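Notes from the Teaching Bench

Share 14 | Comments 2

February was dim sum month at Odum. The task, as handed to Yuxi Yin and Njoroge Ondieki, reads in full: "Steamer lid, on and off." They have now driven the arm through it by remote control 2,609 times, and Yuxi says she has started lifting her own saucepan lids at home with the same little pause at the top.

Of those runs, 492 went in the bin. Most were thrown out for hesitation. A robot that learns from a nervous driver becomes a nervous robot, and Njoroge, who is a lovely man, drives like someone parking a rental.

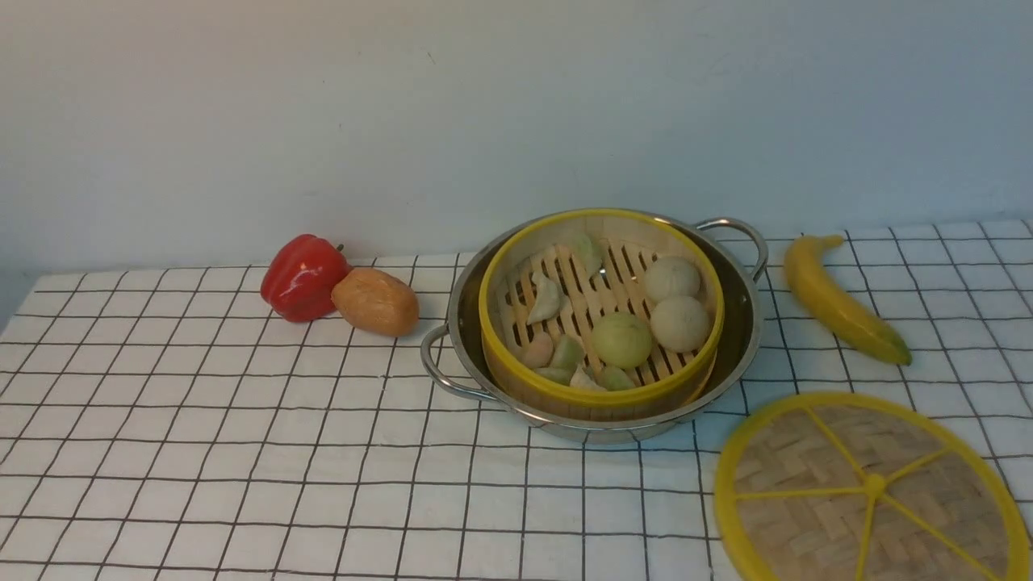

Lid off in the first, lid on in the second.

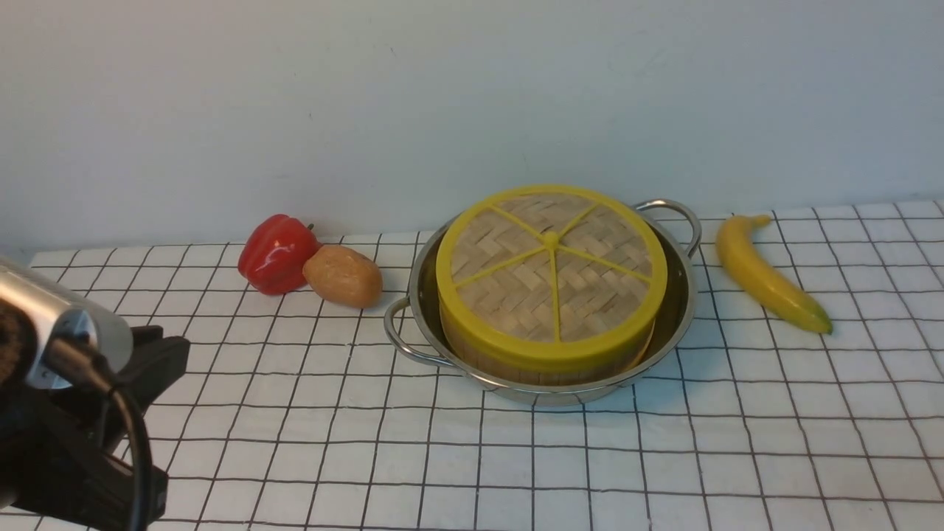
Róisín Quinlan would like it known that the produce stays on the table for every run, because kitchens have clutter and the model had better get used to it. She would also like whoever keeps eating the bananas to stop.

The lid's rim remains the sticking point. Come in a hair too high and you close on air, which looks very confident on the recording. Mal-soon Han has rewritten the driver notes again, and version 2 of the rewrite is on the shared drive. Please read it before your next shift, especially the part on wrists.

Next up is moving the buns, one at a time, without squashing any. Sharon Ondieki has the sign-up sheet and there are still morning slots.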